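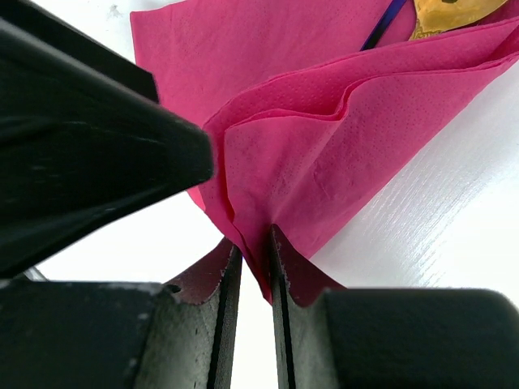
Notes on folding paper napkins

2021-07-25

Most instructions for napkin folding assume cloth. Cloth has weight, takes starch, can be ironed flat between attempts, and forgives a wrong crease. Paper does none of that. The first crease in a tissue napkin is permanent, and the second one, if placed badly, shows beside it for the rest of dinner. I have been setting tables with paper for long enough to have opinions on this, and a run of pink ones over the last month has given me a reason to write them down.

Material first. Paper napkins are sold by ply and by finished size, and the ply matters more. A 2-ply tissue napkin is soft, drapes reasonably well, and compresses into a small neck without much force. A 3-ply one holds an edge better but springs back when pinched. The airlaid type, sold as "linen feel", is a different product and folds closer to thin card. For anything gathered, I use 2-ply. For anything with a standing point or a pocket, 3-ply or airlaid.

Embossing is the part people overlook. The dots are there to hold the plies together, and they also change how the sheet bends. A napkin embossed all over has no smooth field to crease against, so a sharp fold comes out slightly wavy however hard you press it. A napkin embossed only at the border creases cleanly in the middle and resists at the edge. Pink shows this more than white does, as the ridges pick up shadow and the color reads darker wherever the layers double. Dark red hides nearly everything, including mistakes.

The fold I use most is the plain gathered fan. It suits an all-over embossed napkin because it doesn't depend on straight lines.

Open the napkin to its full square and lay it on a dry surface. A damp table will take the bottom ply off. Find the center with one fingertip and lift from there, letting the four corners hang. Close the other hand lightly below the fingertip and draw down a short distance, so the paper collects into a narrow neck. Turn the whole thing over. The corners are now on top and will fall outward in uneven layers. Pull the outermost one flat and leave the rest alone.

The pinch is where it goes wrong. Too loose and the neck opens again as soon as it is put down. Too tight and the plies shear against each other, which you will feel as a slight slip before you see any tear. I hold it for a slow count and then put it directly into whatever is going to keep it closed: a ring, a glass, or a twist of thread. Twisting the neck itself also works, but only once. Untwisted tissue has a gray, fuzzy look and should go in the kitchen drawer.

On rings: most are made for cloth and have too wide a bore. The set I have from Gedow is a plain metal band and a single paper napkin drops straight through it. Two napkins nested together, the inner one rotated an eighth of a turn, fill it properly and give a fuller top. This doubles consumption. For a table of 40, which is the largest I have done, I went to glasses instead and used one napkin each.

That was the March lunch at the hall in Ulcombe. Mafalda Neves did the tables with me and we divided the work by step, one of us opening and lifting, the other turning and placing. It was faster than each of us doing whole napkins, mainly because opening a fresh napkin cleanly takes longer than everything after it. The folded quarters cling at the corners. Rubbing the corner between thumb and finger separates it. Blowing on it is quicker, but not at a table other people will eat from.

Storage, briefly. Keep them in the original wrap, flat, away from the stove. An open pack left on a shelf picks up moisture and the top few lose their crispness. Gathered napkins should be made the same day. I tried boxing a batch overnight and the upper layers had settled onto each other by morning – usable, but flat on one side, with the outer panel bent over in a way that could not be teased back.

I have also been asked about color transfer. Strong pinks and reds can bleed when wet, and the place to find this out is a saucer with a little water in it. Leave a torn-off corner in it for the length of a cup of coffee. If the water tints, keep those napkins off a white cloth and don't set them under cold glasses. The last pack I tried left the water clear.

Next on the list is the pocket fold, for which I need to find a 3-ply in something other than white.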